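About Skemdale

Skemdale School of Practical Trades

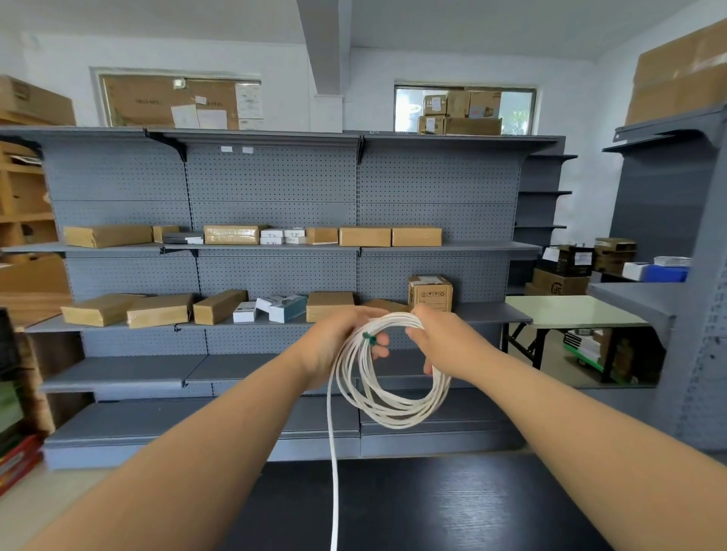
Who we are

Skemdale is an independent college of further education for adults and school leavers who wish to learn a practical trade. We teach rigging and ropework, upholstery, sailmaking, bench joinery and general workshop practice. Courses are offered full time, part time and in the evening, and most of our students are working or looking after a family while they study with us.

The college is a registered charity. It has no shareholders, and any surplus made in a year is spent on teaching, on equipment and on the bursary fund. We are governed by a board of trustees, which meets once a term and publishes its minutes on this website.

Our history

The college began as a set of evening classes held above the Rodow rope and canvas works. The firm wanted its apprentices to be able to read a drawing, work out a price and write a clear letter, and it opened the classes to anyone in the town who cared to attend. When the works closed, the classes carried on in the same rooms under a committee of former pupils, who raised the money to buy the lease and later the building itself.

Joinery was added when the ground floor became free, and upholstery followed after a request from local furniture makers who could not find trained staff. The sail loft was the last of the large rooms to be brought back into use. Its original floor was kept, and students still kneel on it to lay out full-size patterns, as their predecessors did.

We now occupy 2 sites. The main building is in Rodow Street and holds the workshops, the library and the offices. The Edet annexe, a short walk away beside the canal, is used for classroom teaching, for the short course programme and for examinations.

What we teach

Our main awards are the Certificate in Workshop Practice, which takes one year of full-time study, and the Diploma in a Named Trade, which takes two. The Certificate is taken by all new full-time students, whatever trade they intend to follow. It covers safe working, measuring and marking out, the care of hand tools, the properties of common materials, and the keeping of a workbook. The workbook is marked every half term and counts towards the final award.

Diploma students choose a single trade and spend most of their week in the workshop with one tutor. In the second year each student completes a commission for an outside customer, agreed with the tutor in advance and carried out at a fair price. Past commissions have included church hassocks, a set of bell ropes, a pair of sash windows and a mainsail for a small fishing boat.

Evening classes run from 6.30 pm to 9 pm in term time. They do not lead to an award, although a student who wishes to move on to the Certificate may ask for evening work to be taken into account. Short courses of one to five days are held at Edet during the holidays and are open to all.

Teaching and staff

Every tutor at Skemdale has worked in the trade that he or she teaches, and many continue to do so. We keep practical groups small: there are never more than 15 students to a tutor, and fewer where machinery is in use. Each full-time student also has a personal tutor from outside his or her own subject, who can be seen without appointment on most afternoons.

The Principal is Lucero Ticona, who joined the college as a tutor in upholstery and was later Head of Soft Trades. She is responsible to the trustees for the running of the college and for the standard of its awards. The Head of Rigging and Ropework is Yhon Lozano, who is also in charge of admissions to the Diploma. A full list of staff is held at the front office and can be sent by post on request.

The library

The college library holds 3,781 books, trade catalogues and pattern sheets, a large part of which came from the drawing office at the Rodow works. It is a reference library, and items may not be taken away, but members of the public are welcome to use it between 10 am and 4 pm in term time. Visitors are asked to sign in at the front office first. Pens may not be used with the pattern sheets -- pencils are provided at the desk.

The catalogue is kept on Zillex, our online student service, which is also used for timetables, workbook marks and absence notes. Students receive their login at enrolment. Visitors may search the catalogue without one.

Fees and bursaries

Fees are set by the trustees each January for the year that follows and are shown on the Fees page. They include the use of tools and all materials needed for set work. Materials for commissions are paid for by the customer.

Last year the bursary fund made 147 awards. These ranged from help with travel to the payment of full fees. Applications are considered in confidence by two trustees and a member of staff who does not teach the applicant. The offer of a place is made before any application for a bursary is read, and the one has no bearing on the other.

Access

The main building has step-free entry from the yard side, and a lift serves all floors except the sail loft. Where a student cannot use the loft stairs, pattern work is taught in the large room at Edet, which has the floor space for it. Applicants with questions about access are encouraged to speak to the front office before they apply, so that arrangements can be made in good time.

Working with us

The college is glad to hear from employers who can offer a work placement to a Diploma student, or who would like to train their own staff with us. We also accept gifts of sound hand tools, canvas, cordage and seasoned timber. Donors are asked to telephone before bringing anything to the yard, as storage is limited and there are some things we cannot take.

Visiting the college

Open mornings are held once a term and begin at 9.30 am with a short talk from the Principal, followed by a tour of the workshops. Places must be booked through the front office. Sensible flat shoes should be worn, and children under 12 must stay with an adult at all times. There is no parking in Rodow Street itself; visitors arriving by car should use the public car park behind the Edet annexe.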